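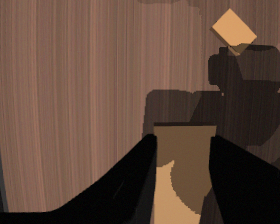

January 27, 2023
Simulation bench, block tasks, wrist view

Written by me in the evening, Britt-Marie please correct where I remember wrong.

The fault from yesterday came back, and this time we could hold it long enough to study it. Short version: the arm closes on the block, the grasp check says "no object", and the controller then opens the fingers and drives down to try again. On the real arm this second movement would push the hand into the table top with the force limit still set for the grasp phase. So I treat it as a safety matter and have stopped all transfer of this policy to the hardware until it is understood.

What I had believed before: a physics problem. The contact between finger and block in Gromura was always a bit soft, and in August we had blocks that slid out slowly during the lift. I lost the whole morning with this idea. I raised the friction, made the solver step smaller, and ran the batch again. 77 failed grasps before the change, and nearly the same picture after it. In all those I opened by hand, the block was between the fingers at the moment of the check. The contact forces were also normal. So the grasp is good and the judgment about the grasp is bad.

Then Britt-Marie asked which signal the check is really using. I said finger width and contact. She looked in the config and found that since the merge with the Trustix branch it is using the vote of three: width, contact, and the image classifier on the wrist view. Two of three must agree. I did not know this. It is written in the merge note, but I had read only the first half of the note.

With three votes one bad classifier should still not be enough to fail. But the width vote is also wrong for this block. The table of allowed widths was made for the small cubes, and the bigger block holds the fingers further apart than the upper limit. The width vote says "fingers did not close on anything known". So two of three say no, and contact alone is overruled. Two small mistakes, each harmless when alone.

Why the classifier fails: I am less sure here. The light in the new scenes comes lower and harder than in the training set. The held block is brown on brown wood, with a strong shadow behind it on the table, and part of its face is in bright light while the rest stays dark. My guess is that the network takes the border of the light for the border of an object, or reads the block as more shadow. When I set the lamp back to the old soft setting, the classifier was right in all 12 frames I tried. With the hard light it was wrong in most of them. This is a small test and I would not build too much on it.

Tried also:
Lamp hard, shadows switched off: classifier better, still not good.
Lamp hard, table texture changed to plain gray: good again.
Both fingers recolored from black to light gray: no difference.

The recovery movement is a separate problem and for me the more serious one. After "no object" the controller goes down again without asking if something is already in the hand. It also does not lower the force limit. Marlies Fankhauser says this came from the Björklund demo, where the parts were foam and it did not matter. I have measured nothing yet on what force the real arm would reach – we must do this with the load cell plate and with no person inside the fence.

Done today:
Transfer to hardware blocked in the job list, with a note why.
Width table extended for the big block. After this the failed checks went down to 23, so the classifier is not the only thing left to look for.
Contact vote can now not be overruled when both fingers report force.

Not done:
Recovery movement. It should stop and wait, and the force limit must be set low before any downward move.
New renders with low light for training. About 2,000 should be enough for a first try, Britt-Marie will start them in the night if the Hustance machine is free.
The remaining failures, not sorted. I looked at a few and there the log shows the contact signal dropping for one step exactly at the check. Could be the solver step that I changed myself this morning, so first put this back to the old value and run the batch again before anybody searches further.

Question to Marlies: is the same vote of three active on the other arm? If yes, please block that one too. I could not find its config, the folder has two with the same name and different dates.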